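README: notes and recordings from the Hidano open day

Status: finished, not maintained
Date of visit: July 15, 2018
Compiled by: Boyang Xie
Licence: text may be copied with credit; recordings on request only

What is in this folder

notes.txt is my running log, typed during the demonstration and tidied the same evening. The spelling is better than it was but the order has been left alone.

questions.txt holds the questions put to the presenters by visitors and the answers as I heard them. Where I missed part of an answer there is a row of dots. I have not filled these in from the brochure.

clips/ has the folding recordings that Hidano handed out to visitors, 58 in all. File names are theirs. I have changed nothing except to remove two duplicates, which are listed at the end of notes.txt.

brochure.pdf is the Manole brochure. It is included so that you can set its claims beside the log.

Why I wrote it up

Ruter asked for a plain account before deciding whether to put money into a folding trial with Hidano. The firm's own write-up of the day went out within hours and describes "a household robot that learns from people". I was in the room and I saw people folding clothes with hand-held grippers. That may well be a sensible way to gather training material. It is a long way from a household robot, and I would like whoever signs the cheque to have both versions in front of them.

How the day ran

Doors opened late. There was a talk of 15 minutes, then the folding demonstration, then a second talk by someone from the Manole side about what the software does with the recordings, then coffee. The second talk had the most slides and the least in it. The folding was the only part where visitors could stand close and watch something being done, and it takes up most of my log.

The operator held one gripper in each hand. Each has a pair of yellow fingers on a black body, and the operator uses them to take hold of cloth, lay it over and press it down. The idea is that a robot fitted with the same sort of fingers can later be taught from what was recorded. No arm was run at the open day. I asked if one would be, and was told that it was "at another site".

What was folded

Soft tops with long sleeves, mostly, and a few tea towels. I asked for a fitted sheet and got a laugh. There were no shirts with buttons, nothing inside out and nothing tangled up with anything else. Anyone who has emptied a washing machine will see the difficulty. The brochure says "everyday laundry" on its second page, and I would strike out "everyday".

Dark clothes deserve a line to themselves. A black sleeve lying across a black body gives you very little edge to look at, and I had trouble following the fold myself on some of the clips. The presenter said that the software copes. He may be right. I would want to see results for dark and light clothes given separately, and none were offered.
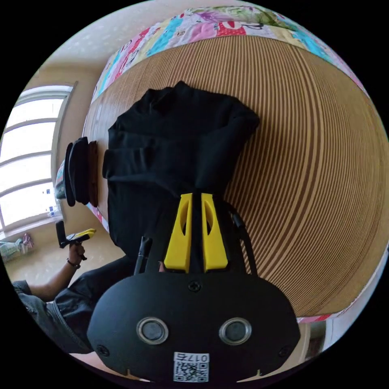 What the clips do and do not show

They show a person doing the job. Every choice about where to pinch, when to let go and which sleeve comes first is made by somebody who has folded clothes all their life. A good clip tells you that the fingers can grip cloth in skilled hands, and I accept that. It tells you nothing about whether a machine would make the same choices.

They are also all successes. During the demonstration I saw a collar slip out of the fingers and the operator start over, more than once. I could not find a restart anywhere in the clips handed out. When I raised this, I was told that failed attempts are "kept in a different set". I asked for the different set and have had no reply. If Ruter takes one thing from this README, I would ask for it to be that request, repeated on headed paper.

The surfaces vary, and here Hidano deserves some credit. Beds and other furniture in rooms that look lived in are a harder test than a white table in a lab, and a striped or patterned cover under the cloth ought to make the software work for its living. I had expected to complain about this and have no complaint.

Claims made on the day

"Anyone can pick it up." Visitors were allowed a turn. I had mine, and got a tea towel into something like a square with a good deal of dragging. The woman after me did better. Picking the thing up is easy. Folding well with it needs practice, and the presenter agreed when pressed, though he said it more quietly than the first claim.

"Over 60 garments an hour." This was said of a trained operator. No one timed it in front of us, and the pace I watched, with the restarts, seemed a good deal slower. The figure may be true for tea towels.

"The same skill moves straight to the robot." See above regarding the other site. I have marked this as unsupported in the log.

"Fanton is already using it." Fanton was named on a slide as a partner. Asked what Fanton used it for, the speaker said they were "in discussions". I leave the reader to choose between these.

Using the clips

You may watch them and quote from the notes. Please do not pass the clips on or cut them into a promotional film, which is how one of them has ended up on Manole's front page with music over it. If you count grasps or time the folds, write down which files you used, as the lengths differ a great deal and a few begin with the cloth already partly folded. Averages taken across the whole folder are not worth much.

The brochure gives no details of who recorded which clip, how many tries were allowed, or what was thrown out. I asked for all three. Until they turn up, treat the folder as a sample picked by the seller.

Known gaps

The sound on my own recording of the second talk is poor, so that part of questions.txt is thin. I missed the very end of the coffee session, when I am told a fitted sheet was attempted after all. If anyone has notes on how that went I would be glad of them.

Hidano has promised a follow-up in December with the robot arm present. I have said that I will go, and that I will be bringing my own laundry.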